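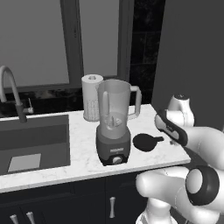
Blender scene, grayscale render. Lid off, on the counter to the right of the base.

Feb 13, 2022 – grayscale vs color, lid task

Finally have numbers. Question was whether the policy trained on gray renders holds up when we swap the kitchen textures, compared to the color one. Same network, same demos, only the input channels differ.

Training set: 2,563 demos after filtering. Threw out the ones where the lid clipped through the jar rim at contact (physics step too long, fixed in the Vonum config now, don't use the old one).

Eval: 600 episodes per policy per kitchen, 2 kitchens. Start pose of the lid randomized, blender fixed. Success = lid seated on the jar and arm backed off before timeout.

- Effiong kitchen (the training one): color a bit ahead. Not by enough to care.
- Stumcombe kitchen (unseen textures): gray clearly ahead. Color policy goes for the wrong spot on the counter a lot, then hovers till timeout.

So the gray one loses almost nothing at home and travels better. Which is what we hoped but I want a second seed before anybody puts it on a slide.

Failures, gray policy, from scrubbing through the logs:
– black lid near dark stuff. With color gone there is less to seperate the lid from shadow and it grabs short of the tab. Worst when the lid starts close to the blender base.
– reflections in the backsplash. Not sure, might be nothing.
– lid lands tilted on the rim and the checker calls it seated. Checker bug, not policy. Need to tighten the angle tolerance and rescore everything, both policies. Annoying.

Tried random brightness on top of gray. Stopped it early at checkpoint 1,151, loss was flat and I needed the GPU. Looked promising on the short-grab cases but that's from watching a handful of rollouts, dont quote me.

Left it moving the paper towel roll between resets too, to see if the policy is using it as a landmark. Still running in the Grornico queue. If success drops when the roll moves then we have been fooling ourselves with the fixed layout.

To do
- [ ] fix seated check, rescore
- [ ] second seed, gray and color
- [ ] brightness run again, full length this time
- [ ] randomize blender position?? demos don't cover it, would need new ones
- [ ] lighter lid as a control, same mesh

Rollout videos are in the shared folder under the lid task. Color ones are still uploading.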